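4 Preparing Pencils and Small Stationery for the Worktable

This section applies to every station that uses the Grumari desk tray. Complete Section 3 (Clearing and Wiping the Tabletop) before you begin.

4.1 Before you start

Each station is issued one Grumari tray, one Stasiren hand sharpener and a closed box of pencils. Pencils are drawn from the general supply of 400 held in the Cutitz cabinet. Take only what the session requires and enter the quantity on the supply sheet.

Note: Pens, markers and mechanical pencils are covered in Section 5 and are stored separately.

4.2 Sharpening

1. Hold the sharpener over the waste cup, with the blade facing away from you.
2. Insert the pencil squarely and turn it with light, even pressure.
3. Stop when a short graphite point is exposed. A long point breaks easily and marks the lining of the tray.
4. Check the cone for splits. If the wood has split on one side, sharpen again.
5. Tap the pencil gently on the rim of the cup. Do not blow shavings across the table.

CAUTION: The blade of the sharpener is exposed when the cover is removed. Adult staff only may change blades.

4.3 Holding the pencil for inspection

6. Hold the pencil upright over the tabletop, with the sharpened end at the top and the eraser end at the bottom.
7. Grip the pencil along the shaft. Keep the grip clear of the point.
8. Look at the point at eye level from the side. Never look down onto it.

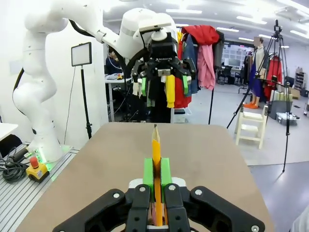
Figure 4-1. Pencil held upright, point uppermost.

9. Inspect the eraser end. Replace any pencil with a loose metal band or with an eraser worn down to the band.
10. Reject any pencil with a cracked shaft, even if the point is sound.

CAUTION: Do not walk between stations with an uncovered point facing up. Use the point caps supplied in the Ahonen accessory pack, part 39.

4.4 Placing pencils in the tray

11. Set the tray at least one hand's width from the edge of the table.
12. Lay the pencils flat in the long channel, with all points facing the same way.
13. Place the sharpener in the square compartment with its cover closed.
14. Keep the space in front of the tray free for paper.

Note: Coats and other garments are to be hung up and must not be laid on the worktable. Sleeves and straps can pull the tray to the floor.

4.5 End of session

Return usable pencils to the box and rejected pencils to the bin marked R. Empty the waste cup, wipe the tray with a dry cloth and initial the supply sheet. Refill requests received by the end of May are included in the summer order. Questions about this section should be addressed to Zhenhua Ye, Supplies Office.

Grumari Desk Systems User Guide | Contact the Supplies Office | All rights reserved | Back to top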